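Visit to the Vastska Community Centre packing room
Report prepared for members by Dinesh Kandpal
May 28, 2022

At the invitation of the Vastska Community Centre, a party from the Plollent Family Support Network attended the centre's open morning, held ahead of Children's Day. The visit was arranged to give members a view of how the centre assembles its snack boxes, and to consider whether a similar service could be offered at our own premises in July.

We were received by Bohumila Vávra, who manages the programme, and by her colleague Ott Dzene. Ms Vávra explained that the service began with a single table and a small gift of biscuits from a neighbouring shop. Last year the centre gave out 483 boxes to families in the district. Requests are taken by telephone or at the front desk, and no family is asked to state its income.

Packing is carried out in a side room on the ground floor. Snacks are placed on the table beside an open box and are chosen by hand. The centre prefers items that are individually wrapped, such as buns, pastries and small cakes, as these can be shared between brothers and sisters without cutting or plates.
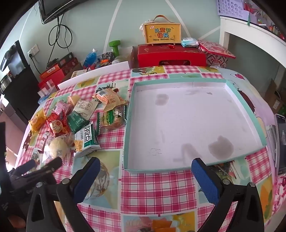 Mr Dzene spoke at some length on the choice of contents. Each box should hold something soft, something crisp and something the child is unlikely to have at home. Heavier packets are placed at the bottom, with breads and sponge cakes on top. He noted that soft items had been crushed in earlier years, when boxes were filled to the brim and the lids pressed down - the present rule is that a lid must close under its own weight.

Our member Shabani Ndung'u asked how allergies are handled. The centre keeps a written note of any allergy reported by a parent, and the box concerned is packed first, before other food is brought to the table. Packets without a legible list of ingredients are set aside for the staff kitchen.
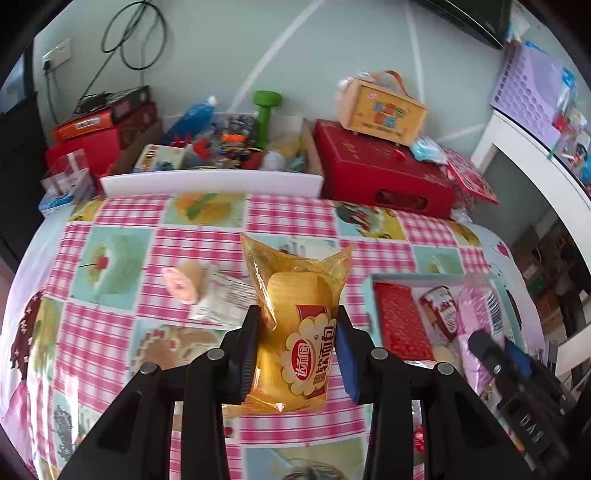
The question of dates was also raised. Bread and filled cakes are bought no more than 3 days before a packing session, while sweets and biscuits may be held in the store cupboard for longer. Salim Sang, who looks after supplies for our own network, considered this arrangement sensible and has asked for a copy of the store record.
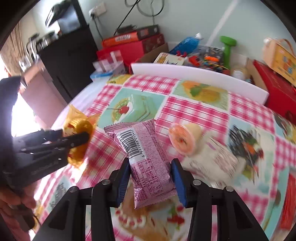
Wrapped snacks on the dessert-print tablecloth.

After the packing session, tea was served in the main hall and members were able to speak with parents who had received boxes in the past. Several remarked that the children enjoyed the unfamiliar wrappers as much as the food.

Members who wish to assist with a first trial of 50 boxes are asked to give their names to Mr Sang at the next general meeting. The network thanks Ms Vávra, Mr Dzene and all at the centre for their kind welcome.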